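Two-arm bench, pre-power checklist
Trernell shared workshop, bay at the back
Filled in by: Isla Kingi
Second pair of eyes: Hamish Nepia
Date: 23/06/2024

Go down the list before the main switch goes on. Mark OK, FIX or N/A and write something in the comments even if it's dull. I love reading the old ones, they're the best record of this build we've got!

POWER OFF

1. Arm base bolts, left and right
OK. All tight with the long hex key. The thread lock Inese put on has held up beautifully.

2. Table legs and feet
OK. No rocking with my full weight on the front edge. Slid the left rear foot over a little, it was sitting on a floor joint.

3. Table surface
FIX, not urgent. The long crack line near the front edge is still there. I ran a fingernail along it and nothing catches, so we can keep going. Hamish wants to fill it and I say wait until the arms come off in September anyway.

4. Wrist cables
OK. Moved every joint by hand through its whole travel, both sides, and the cables have slack at the far ends. Such a relief after the last routing, which pulled tight whenever the left wrist rolled.

5. Gripper fingers
OK left. FIX right: one finger screw was a quarter turn loose. Tightened, paint-marked, and now OK.

6. Emergency stop
OK. Pressed, twisted, pressed again. It cuts both arms. Please test it from where you're going to sit and not only from beside the box.

7. Supply
OK. Stubbs 700 watt unit, fan clear, fuse matches the label.

POWER ON, SLOW

8. Home position
OK. Both arms came up clean on the first try. We did a little cheer.

9. Speed cap
OK. Set to 55 percent in the Cenico panel for anything with parts on the table. Leave it there, please, even if you're dying to see it go faster (I am too).

10. Arm-to-arm clearance
OK. Ran the keep-out test with both wrists turned inward. The closest pass was 90 mm, measured with the tape with the arms held still.

11. Hands out, people back
OK. Saskia called it out loud before each run and I'd like us all to copy her. It felt silly for one run and then completely normal.

WITH PARTS ON THE TABLE

12. Tray sits flat
OK. No wobble when pressed at each corner. Check it again if you swap the base under it.

13. Parts within reach of both arms 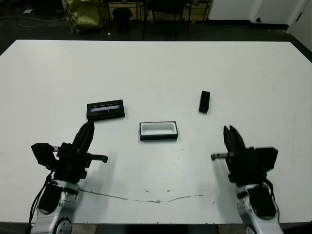
OK, and this is the part I'm most pleased with. We've stopped lining things up with a ruler. Set the pieces down a bit crooked, keep them away from the edges, and let the arms sort it out. If a part is somewhere only one arm can get to, write down which arm, so Mereana can add it to her reach chart.

14. Grip force
FIX. Still set for the old Clisbridge pads. Dropped it to level 3 by hand for today. It goes back to the old value after a restart, so whoever runs next has to set it again until the config file is changed.

15. Floor behind the table
FIX. Thin cables are lying loose across the floor back there. Tape them down or move them to the wall before anyone walks around that side.

STILL OPEN
Config file for item 14 (Isla)
Floor cables, item 15 (Hamish)
Crack filler, color to be argued over
Spare finger screws, the box is down to the odd sizes

Signed off for slow runs only. Full speed needs a fresh sheet and both of us in the room.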